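Lista de comprobación del puesto de apertura de cajones
Revisión de mayo de 2024. Rellena: Mawar Yusof

Esta hoja sustituye a la de febrero, que estaba pensada para el ensayo manual. Quien abría y cerraba los cajones a mano ahora prepara el puesto, vigila el brazo y firma los resultados. Se marca cada punto con Correcto, Pendiente o No aplica, y se escribe un comentario si hace falta.

1. Antes de dar tensión

1.1 Mesa despejada en la zona de trabajo del brazo. Correcto.
1.2 Mueble apoyado entero sobre la mesa, sin cojear. Correcto.
1.3 Tirador firme al moverlo con la mano. Correcto. Comentario: el turno de tarde pide que se anote también el lado por el que se prueba. Añadido a la hoja.
1.4 Pinza sin restos en la cara interior de los dedos. Correcto.
1.5 Cable de la pinza con holgura suficiente para el giro de la muñeca. Correcto. Comentario: revisar otra vez si se cambia el programa.

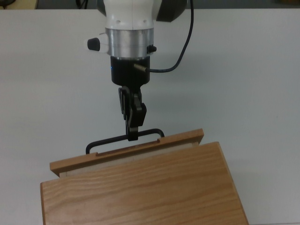

Goklow, Departamento de Ensayos de Mobiliario

2. Agarre y apertura

2.1 Los dedos cierran sobre la barra del tirador, centrados. Correcto.
2.2 El tirador no gira ni se levanta al tirar. Correcto.
2.3 El cajón sale recto. Pendiente. Comentario: en la serie de 316 aperturas hubo 10 paradas por esfuerzo lateral. Se ha pedido a Dravier, que mantiene el brazo, que revise la trayectoria. Hasta entonces se trabaja a velocidad reducida.
2.4 Tras una parada, el brazo no reanuda solo. Correcto. Hay que rearmar desde el mando y volver a colocar el cajón a mano.
2.5 Nadie mete la mano entre la pinza y el cajón con el brazo habilitado. Correcto. Comentario: dos compañeras reconocen que el gesto sale sin pensar, después de años de hacerlo a mano. Se repasa en la charla de inicio de turno durante todo el mes.

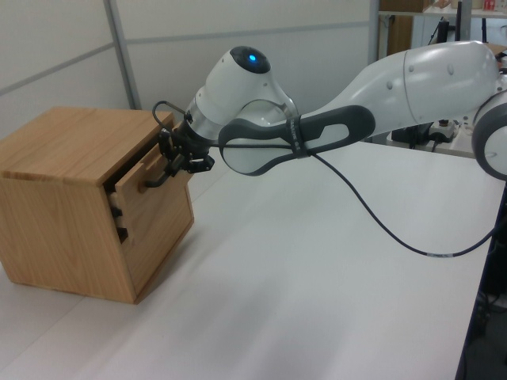 Lo mismo vale para quien viene de otra sección a echar una mano. Antes de acercarse al puesto tiene que leer esta hoja y firmarla, aunque solo vaya a cambiar el mueble.

3. Personas y turnos

3.1 Una persona asignada al puesto mientras el brazo se mueve. Correcto.
3.2 La persona asignada no atiende a la vez el banco de bisagras. Pendiente. Comentario: ha pasado en dos turnos. El encargado dice que el brazo «va solo», pero las paradas hay que atenderlas y apuntarlas. Se lleva a la reunión de sección.
3.3 Formación de rearme y parada de emergencia al día. Pendiente para los dos últimos incorporados.
3.4 Molestias de muñeca y hombro comunicadas. Correcto. Comentario: han bajado las quejas de muñeca. Aparecen las de cuello y vista cansada, por estar mirando la pantalla. Se prueba un relevo cada 44 minutos.
3.5 Registro de incidencias escrito por quien estaba en el puesto. Correcto.

4. Fin de serie

4.1 Dedos abiertos y separados del mueble antes de deshabilitar. Correcto.
4.2 Cajones cerrados. Correcto.
4.3 Cables recogidos fuera del paso. Pendiente. Comentario: faltan bridas, pedidas al almacén.
4.4 Contador anotado. Correcto. La serie completa es de 2.000 ciclos y no se da por terminada con menos.

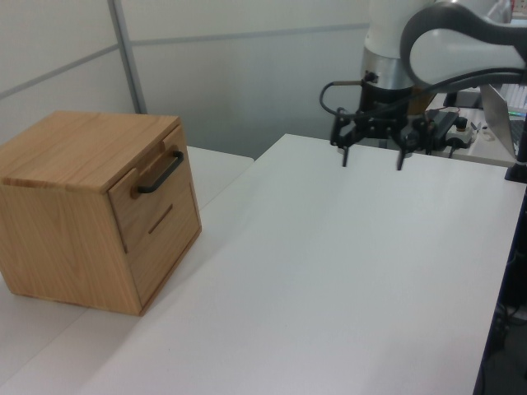
¿Quién decide si una serie se detiene, el programa o la persona del puesto?
Cualquiera de los dos puede pararla. El programa lo hace por esfuerzo o por posición; la persona, por lo que vea u oiga, sin pedir permiso al encargado. Para volver a arrancar siempre hace falta la firma de la persona del puesto.

Puntos abiertos: 2.3, 3.2, 3.3 y 4.3. Los revisa Mawar Yusof con el encargado antes de la próxima serie. Copia de la hoja en la carpeta del puesto.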